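Section 4: Getting into your gown
Sandby garment room guide

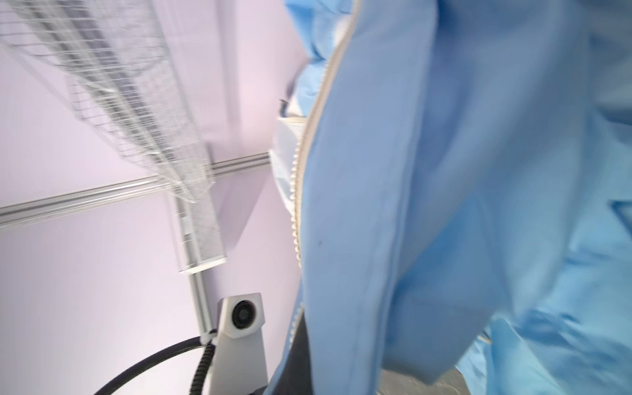
Light blue gown with the off-white zipper down the front.

I've taught this to more people than I can remember, and almost everyone rushes the zipper, so let's go slow! You'll want your mask and hair cover on already (see Section 3). If you're taller than most, ask Rosalie Schnyder at the hatch for a long — she keeps them on the bottom shelf and they run out by Thursday.

1. Take a gown from the bin and check the size on the bag before you tear it open.

2. Gather up the legs and sleeves in your hands. Nothing should touch the floor while you step in, and yes, that takes practice (I still hold on to the bench).

3. Pull the gown up to your waist, then put one arm in at a time. Don't yank. The fabric is thin and I've ripped two of them at the shoulder.

4. Hold the bottom of the zipper flat with one hand and pull up with the other. If it bows out to one side, stop, smooth the front and go again.

5. Close it all the way to the neck, then tuck in any clothing that peeks out.

6. Bend, squat and reach up once. Creases are fine. A tight pull across the back means you need the next size.

Note: The Demach gowns in locker 104 are for visitors. Please leave those alone.

Caution: Never force a stuck zipper. Teeth that skip won't stay closed, so put the gown in the repair bag and start over with a fresh one.

Gloves come next, in Section 5.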